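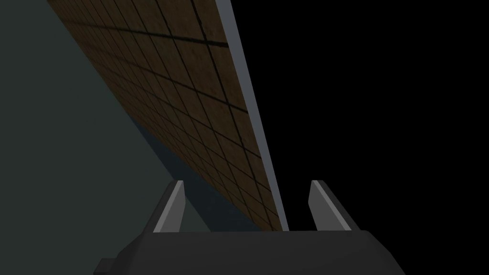
Clilia Open Day: What We Saw of Erko

Clilia opened its office in Padero to the public on Saturday, and two of us from the site went along. The studio has been working on Erko, a castle and trading game, for four years. It has shown very little of it outside of short clips, so the chance to sit down with a build was worth the train ride.

The doors opened at 10. The line went down the stairs and out onto the street, and it took us a good while to get a wristband. Clilia had given out 800 free tickets for the day, split between morning and afternoon, and the morning group was clearly the bigger one. If they do it again, go after lunch.

The office is on the second floor over a print shop. Visitors were let in through the kitchen, past the audio room and into the main work area, where most of the desks had been pushed to one side to make space for the demo stations. There were talks in the meeting room all day. You had to sign up for those on a sheet by the kitchen, and the sheet for the combat talk was full before we got to it.

The audio room was a short stop. One of the sound designers played the same market square track three times, first with only the crowd, then with carts and animals, then with the music on top. She said the music drops out when your town's food runs low, which I would not have noticed in the clips. There are no voice lines yet. The placeholder ones were recorded by staff and she would not play them for us. 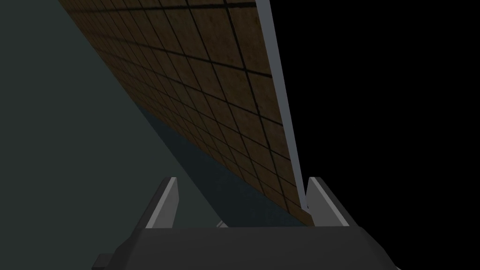 The economy talk

I did get into the talk on trade and supply. Erko has no global stockpile. Goods sit in the building where they were made until a cart comes for them, and carts need roads. The designer showed a town where the bakery was full and the houses across the river had no bread, and then fixed it live by building a second bridge. It took longer than he wanted, and somebody in the back asked if he would like a hint.

Prices are set by town, and the rival lords trade by the same rules as the player. In the older build, the AI lords cheated on wood. That has been taken out, and the result was that they all went broke in the first winter. The team has spent most of this year getting them to plan ahead. He said it is better now but that the hardest setting is still not ready to show.

Questions went on past the end of the slot. The ones I wrote down:

Will there be mods? Maps and scenarios at launch. Nothing promised after that.

Is there a campaign? Yes, with branching missions. They would not say how long it is.

Will it run on older machines? They are testing on a laptop from the office lost-and-found shelf, and it runs on low settings with small towns.

Console version? No plans.

Release date? They want to get through the July test before they talk about dates.

The tools

Pană is the studio's own map editor, and it will ship with the game. We had a few minutes with it. You paint the height of the land first, then water, then everything else, and the water finds its own level once you let go of the mouse. Rivers can't be drawn uphill. I tried.

The editor is the same one the designers use, down to the odd shortcut keys. Undo works on everything except roads, which is a known problem and was written on a sticky note on the monitor. There is a test button that drops you straight into the map with a basic town already running, and it loaded fast. 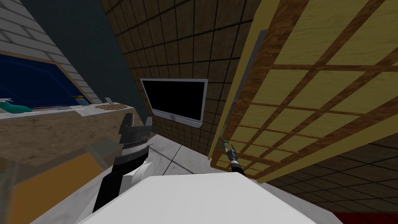

The large door, from a steep angle.

Food, shop and getting around

Lunch was sandwiches and a soup that ran out early. The shop table had posters, a cloth map of the first campaign region and a small art book. Cards only. The poster tubes cost extra, so bring your own if you have one.

The office is a 15-minute walk from the station — left at the bridge, then straight on. There is an elevator at the back of the building for anyone who can't do the stairs, but it wasn't on the signs, and you had to ask at the print shop.

Multiplayer was in its own room with its own line. My notes stop there, so the rest is from our other visitor.
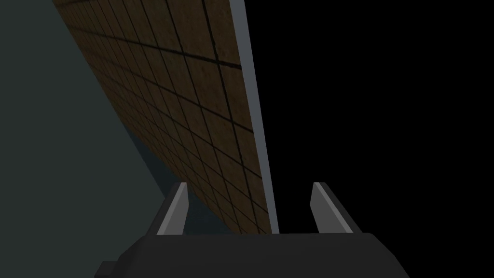 Multiplayer hands-on
Words: Welington Batista
Apr 13, 2026

I played two matches, both in teams of 2. The first ended after a few minutes when the other team lost its connection, and the staff restarted the room. The second went the full length and we lost it.

The pace is slower than I expected. You can't rush in the early game because soldiers eat from the same stores as everyone else, and an army in the field has to be fed by cart. Our opponents worked this out before we did. They left our walls alone and burned the road behind us, and our archers walked home hungry.

Sharing goods with a partner is good fun. You can leave a gate open to your ally's carts and set a limit on what they take. We forgot the limit and my iron was gone by the time I wanted it.

The problems were easy to see. Units bunched up at gates, the chat box covered the minimap, and the sound cut out once for everyone in the room. A programmer stood behind us writing it all down. She said the gate problem has been on the list since last fall and that it comes back every time they change the walls.

Sign-up for the July test opens on the Clilia site next month. Wristband holders get a code by email. Mine hasn't come yet.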